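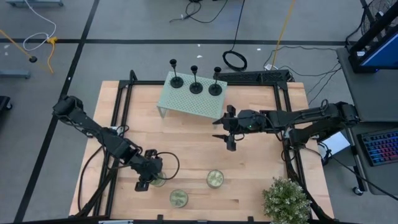 Três castiçais e uma prateleirinha verde

Publicado em October 26, 2021

Imprimir | Enviar por e-mail

Faz tempo que eu queria escrever sobre castiçais. Eu sei, eu sei, tem assunto mais urgente no mundo, mas quem acompanha este blog desde o começo já conhece a minha fraqueza por qualquer objeto que segure uma vela (e a minha incapacidade de passar reto por uma loja que venda um deles).

Os da foto são pretos, bem simples: base redonda e pesada, haste fininha, um copinho em cima. Só isso. Comprei os três na Domau, em março, numa tarde em que eu tinha saído de casa para comprar pilha e lâmpada. Voltei sem as lâmpadas. Paguei 80 reais por cada um, e a moça do caixa ainda embrulhou tudo em jornal com uma paciência que eu não teria nem com presente de casamento!

O suporte verde veio depois. É de metal, todo furadinho, um verde clarinho que muda de humor conforme a hora do dia - de manhã parece menta, de noite parece quase cinza. A ideia original era usar para vasinho de planta, porque a água escorre pelos furos, mas quando pus os castiçais em cima não tive coragem de tirar. O preto em cima do verde pálido ficou lindo. A Benedicta, minha vizinha de porta, acha que parece móvel de consultório. Pode ser. Eu gosto de consultório.

Agora, a distância entre eles. Passei uma noite inteira nisso. Primeiro juntei os três bem no meio, e ficaram com cara de fila de banco. Depois abri um para cada ponta e deixei o terceiro perto do meio, só que um pouquinho para a direita. Ficou melhor assim. Tentei centralizar certinho, com régua e tudo, e perdeu a graça na hora. Minha mãe sempre arrumou a estante dela desse jeito, meio torto de propósito, e eu passei a adolescência endireitando as coisas pelas costas dela. Desculpa, mãe.

E tem as plaquinhas. São placas de Petri, redondas, transparentes, daquelas de laboratório mesmo, e dentro vai um material verde claro com uma textura que eu adoro. Três também, para combinar com o número dos castiçais, mas espalhadas mais à frente na mesa, sem alinhar com nada. Já experimentei colocar as três em fila, repetindo a linha de cima, e parecia tabuleiro de jogo. Soltas elas respiram. O verde conversa com o suporte sem ser igual, e a placa transparente quase some em cima da madeira, que é cor de mel e já tem bastante desenho próprio com aquelas emendas todas.

Falando na mesa: limpo com pano úmido bem torcido e seco logo em seguida. Uma vez por mês passo um pouco de óleo mineral, espero uma noite e tiro o excesso com uma camiseta velha. A Kanako me ensinou isso quando reformou a bancada dela, e foi ela também que me proibiu de usar vinagre. Eu usava vinagre em tudo, gente. Em tudo.

Sobre as velas, que vocês sempre perguntam: prefiro as compridas, brancas ou cor de creme, sem perfume nenhum. Se a vela fica bamba no copinho, derreto um tiquinho de cera no fundo e aperto até firmar. Se ela não entra, passo a base em água quente e vou afinando com os dedos. Nunca raspo com faca (já raspei, já quebrei três velas seguidas, não recomendo). E cera no castiçal preto sai fácil depois de uns minutinhos no congelador, só com a unha.

O que ainda não resolvi é a altura. Gostaria de um castiçal mais baixo na ponta direita, para quebrar a linha, e vi um na Cluvau que seria perfeito se não fosse dourado. Pintar de preto fosco, talvez? Tenho meia lata de spray sobrando do projeto das molduras e nenhuma coragem de abrir dentro de casa. A Zuweira ofereceu o quintal dela, então quem sabe no próximo fim de semana sem chuva.

Se alguém aí já pintou metal dourado com spray, me conta nos comentários se precisa lixar antes. Li uma pessoa dizendo que sim e outra jurando que basta passar álcool, e fiquei na mesma.

Semana que vem mostro as molduras, prometo - faltam os ganchinhos de duas.

40 comentários | 800 compartilhamentos

Imprimir | Enviar por e-mail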